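Darkodthorpe Community Board > Clubs and Groups > Service club: merge with Coste or keep going?

millrace_ed
Posted in July, 7:42 pm
Looking for opinions from people who have been through this. Our service club here in Darkodthorpe is down to the point where the same people do everything. The club in Coste has asked if we want to merge. They have more members and a permanent meeting room. We would keep a seat for Darkodthorpe on the joint board for 3 years, and after that it would be open election like any other seat.

I can see it both ways. Our charter would be given up, and that bothers some of the older members a lot. On the other hand we had to cancel the spring pancake breakfast because we couldn't fill the kitchen shifts. Has anyone here belonged to a club that merged? Did the smaller town still get anything out of it?

pattypan
8:05 pm
I was in the Vudard club when it merged with the one across the river. The first year was fine. By the second year every meeting was on their side and our park cleanup had dropped off the schedule. Most of us from Vudard quit paying dues. I would not do it again without getting the local projects in writing.

grayheron
8:19 pm
Sorry to hear that about Vudard, but I don't think it's the usual result. My father's club merged and the eyeglass collection doubled. What killed the small club in his case was dues. They were paying the same insurance as a club four times the size.

Ed, what are your numbers like? How much is in the project account and how much is in the admin account? Those are separate and the rules on moving the money are different.

millrace_ed
8:31 pm
Project account is healthy enough. Admin account has $1000 in it and dues are due in the fall. Insurance comes out of that too. We are not broke but we can't rent the hall through the winter unless dues go up.

We have been meeting in the back room at Foneo, which they let us have free as long as people order something. It's loud but it works. The problem is we can't hold a vote there with the door open and half the restaurant listening.

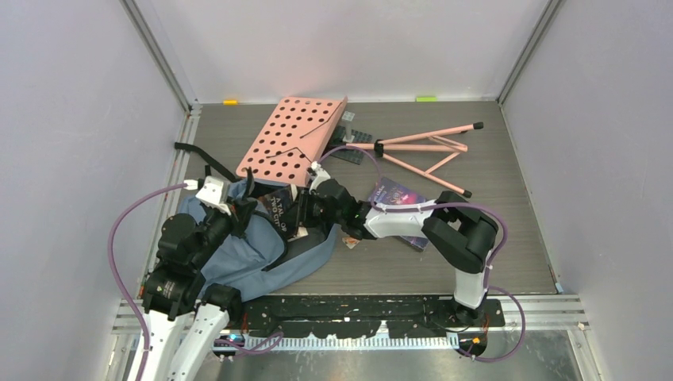
The other thing is the scholarship. It was set up for a Darkodthorpe student and the money was donated on that basis. If the merged club can give it to anyone in either town, I think some of the donors would be upset, and I'd have to agree with them.

pattypan
8:44 pm
That is exactly the kind of thing that got lost with us. Ours was a small award for the high school band and after the merger it went into a general fund. No one did anything wrong on paper. It just wasn't written down anywhere that it had to stay in Vudard.

coste_resident
9:10 pm
I'm a member on the Coste side, so take this for what it's worth. I don't speak for the club. We talked about the scholarship at our last meeting and the feeling was that it should stay with Darkodthorpe. I don't know anybody who wants to take it. What we don't want is two sets of books and two breakfasts a few weeks apart with the same people cooking both.

Also, the meeting room is free. You would save the hall rent right away.

grayheron
9:22 pm
"The feeling was" isn't the same as a motion. If everybody agrees, put it in the merger agreement. It's one sentence.

coste_resident
9:26 pm
Fair enough. I'll bring it up.

oldsignpost
9:58 pm
I am going to disagree with most of this. I've been in the Darkodthorpe club a long time and I don't believe it has to merge with anybody. Membership was this low once before and we got through it by asking people. When was the last time anyone on this board was invited to a meeting? We put up the signs on the highway and then wait for people to walk in. They won't.

Each member brings 2 guests in September. If that doesn't work, then talk to Coste. Once you hand in the charter you don't get it back.

millrace_ed
10:15 pm
I'd be willing to try that. My worry is that Coste wants an answer before the new club year gets too far along. Coste_resident, is there any give on the date?

coste_resident
10:21 pm
I would think so, but ask our board. A letter would be better than a phone call.

pattypan
10:30 pm
Agree with oldsignpost on waiting. Also check your bylaws for how much notice you have to give before a vote. Ours said two weeks and we missed it and had to vote over again.

millrace_ed
10:37 pm
Thanks, I'll look that up. I'll draft the letter asking for more time and read it at the next meeting before it goes out. Anyone from the club who wants to see it sooner can send me a message here.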